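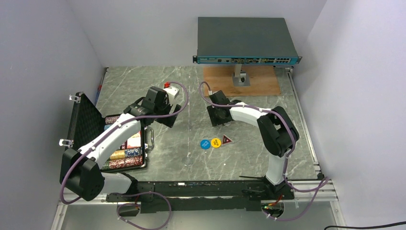
Walls come before the top, a reader of the previous edition objected, and a chapter that starts with the tabletop has the order of work backward. The objection is fair for built-in benches, where the enclosure fixes the size of everything inside it. The order used in this edition is kept for freestanding tables, which are treated first.

Chapter 16
Tabletops in Walled Work Areas

16.1 Scope

A walled work area consists of a horizontal top and upright panels on two or more sides. The form covered in this chapter has a panel at the left, a panel at the back and a panel at the right, with the front left open for access. Plain, pale panels are preferred. They reflect light onto the top and make small parts easier to find against the wall.

The pattern of the top is a separate choice. Gray with white veining in the style of marble hides fine scratches and dust well, but it also breaks up the outline of pale parts. A dark case stays easy to see on such a top; a clear plastic washer does not. Solid colors are covered in Section 16.5.

16.2 Reference layout

The worked problems use the Standach table, with a clear width of 1495 mm between side panels. A strip 50 mm wide along the foot of each panel is kept free of tools and parts. The strip allows the corners to be wiped in one pass.

Cases are set down so that the lid can open fully without touching a panel. An open case takes up the area of its base plus the area swept by the lid, and both must be entered on the layout sheet. Loose pieces — brackets, wedges, triangular blocks — are laid flat beside the case, within reach from the front edge.

The Lokby table has a narrower top and no right panel. Its layout is left to Problem 5.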